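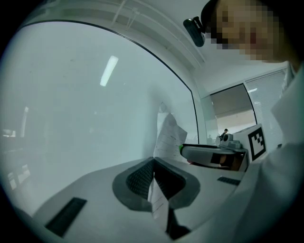
*Ceiling and glass, Granville office*

**Ticket 788: Wi-Fi drops on second floor**
Site: Granville
Opened by: Cletus Greenberg
Assigned to: Rüdiger Grube
Status: monitoring

**Reported problem**
Laptops on the second floor lose Wi-Fi several times a day. The icon stays full but pages stop loading. It comes back after a minute or two. Desk phones on cable are fine. Started in September, after the Skeko firmware update.

**10:20, Rüdiger**
Controller shows the access point rebooting on its own. Uptime was 117 minutes when I looked. Ground floor unit is on the same firmware and hasn't rebooted. Moved the cable to a different switch port. Rebooted again before lunch.

**13:45, Rüdiger**
Ran a continuous ping from a laptop next to the meeting room, one per second, 2000 packets. Lost some 500 of them, all in blocks that match the reboot times in the log. Signal was good the whole time, so I'm ruling out coverage.
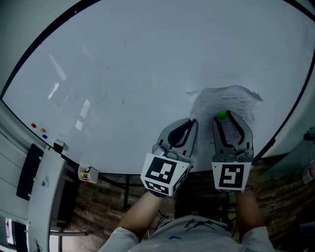
Switch log has power warnings on both ports I tried. The Mühlbauer injector from the old setup was still in line with the access point. Took it out and let the switch power the unit directly.

**14:30, Cletus**
Two people upstairs say it's better. Video call in progress now, no drop so far. Can we roll back the firmware too?

**14:40, Rüdiger**
Would rather leave it alone while we watch the power change. If it reboots again I'll roll back tonight after the Bulelau backup finishes. Please note the time of any drop in this ticket.

**16:55, Rüdiger**
No reboots since the injector came out. Leaving the ticket open until tomorrow noon.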